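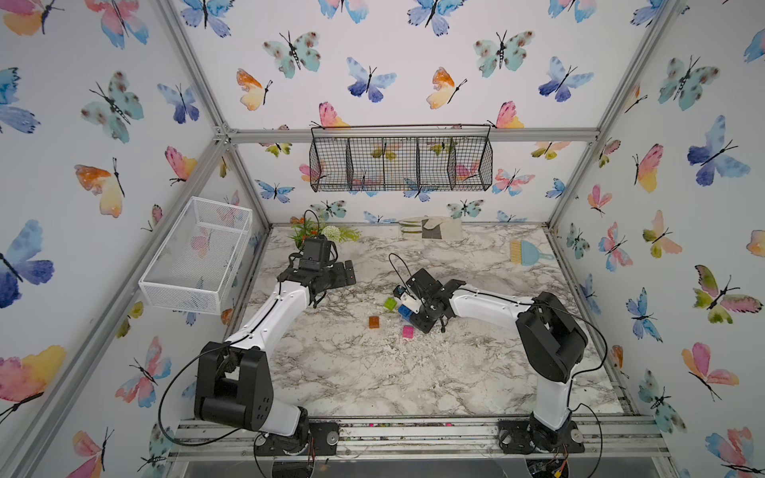 Imad Sfeir asked whether a written housekeeping rule exists for two-arm tabletop cells, or whether each site is expected to draw up its own. His full post follows.

Our group at Drallden is preparing operating rules for a bench cell with two small arms on a shared front rail. The draft requires the rail and the tabletop to be cleared of debris before each session. Two members consider this excessive and would prefer a weekly cleaning. The draft is also silent on items kept within reach of the arms, such as a brush and dustpan, gloves or decorative objects. We would appreciate guidance on both points before the rules are issued.
Imad Sfeir
Posted November 10, 2024

Boutros
I am not aware of a general standard that sets a cleaning interval for a bench cell of this size. The usual practice is to record the matter in the site risk assessment and then follow it. Our own rules, last revised in June, read as follows:
Power to both arms is switched off before any hand or brush enters the cell.
The front rail is swept before each session, including the area around the base mounts.
Cables are checked for free movement through the full reach of each arm.
Any item that is to remain inside is listed on the setup sheet, with its position.
Only one person may restart the arms, and that person confirms aloud that the cell is clear.
A weekly interval may be acceptable for the walls and any baskets hung on them. I would not extend it to the rail - crumbs and grit collect there and are easily carried under the bolts when a base is removed.

Plinness
we do it every 11 sessions, never had a problem

Wekico
The previous reply should not be relied upon without knowing the workload. With regard to loose items, we permit a cleaning set at the back of the table provided that both arms have been taught to stay clear of it. Cloths and gloves are to be taken out, as a gripper can catch the fabric and drag it. Our checklist has 6 lines and is signed at the start of each shift. Please also state in your rules who may amend them.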